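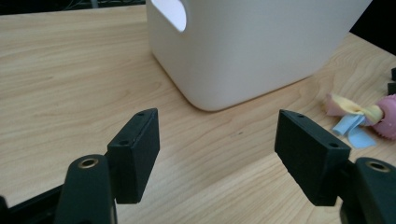
# Review: the Bassey hanging organizer, one week in an inside cabin

Got back Sunday, unpacking still not done, writing this now or I never will.

Short version: good organizer, bad hooks, wrong price. Long version follows.

## What it is

Fabric hanging organizer, made for ship cabins. Five big pockets on the front, mesh ones down each side, zip pouch at the bottom. Hangs off the closet rail or off magnetic hooks on the wall. I paid $109 with the hooks. Bassey sells it without hooks too but I didn't see that until after. Read the listing all the way down. I didn't.

## The trip

Seven nights, two adults and one ten-year-old in an inside cabin. Early July, so full ship, kids everywhere, elevators hopeless before dinner. Two of us get seasick, one of us packs like she's moving house (me).

We used to bring a plastic over-the-door shoe thing. It worked for years. It also banged on the door all night whenever the ship moved, and on our last sailing the steward asked us nicely to take it down because it was marking the paint. Fair enough.

## Packing it

Rolls up small. Two velcro straps, fits along the side of a carry-on. Weighs next to nothing without the hooks. The hooks are heavy, put them in the checked bag if you're near your limit. Security pulled my bag for them going out, took a look, gave them back. Ten minutes gone. Not on the way home though, no idea why.

## Setup

Closet rail, two minutes. Fine. Problem is then you lose half the closet, and with three people you want the closet.

So, the wall. Cabin walls are metal under the covering on our ship, most are, and magnets hold. These sort of hold. Empty, no problem. With sunscreen, meds, three lanyards, a hairbrush and the motion bands it was fine on day one. Second night we had some swell and the left hook crept down the wall until the whole thing hung crooked. Third night it let go at 3 am. Loud. Kid slept through, I did not.

Femi Ekwueme, at our dinner table, had brought Plurov hooks and lent me two. Didn't move for the rest of the week. Same stuff in the pockets, same wall. So it's the hooks.

## Pockets

Really good, no notes. Well, one note. The top pocket is too deep for small stuff, you end up fishing around for a lip balm with your whole arm. The middle ones are the right size for a folded t-shirt or a days worth of papers. Mesh sides dry out a wet swimsuit faster than I expected, overnight on the low ones.

Bottom pouch zips all the way around. We kept passports in there until somebody pointed out we have a safe. Now it's snacks.

## Versus the Gidine

Borrowed a Gidine from Modupe Balogun for a long weekend sailing back in spring so I can compare a bit. Cheaper, $25. Thinner fabric, pockets sag when you load them, and one seam was already going when I got it. But it has a stiff bar across the top and the Bassey doesn't — and the bar really helps. Without it the Bassey folds in on itself when the outside pockets are full and the middle ones are empty. I stuck a hanger through the top loops. Fixed it, looks dumb.

For a weekend, Gidine. For a week or longer with kids, Bassey.

## Gripes, quick

- hooks, see above
- only comes in white and it shows sunscreen by day two
- "machine washable" but the tag says hand wash?? pick one
- straps for rolling are on the outside and catch on everything

## Would I buy it again

Yes, without the hooks, plus decent magnets from someone else. At full price with the hooks, no. Wait for a sale.

Emailed Bassey about the hooks on Monday and got an auto reply. Will update if they send new ones. Next sailing is a balcony cabin with way more closet, so I'll try it on the rail the whole time and add that to this reveiw after.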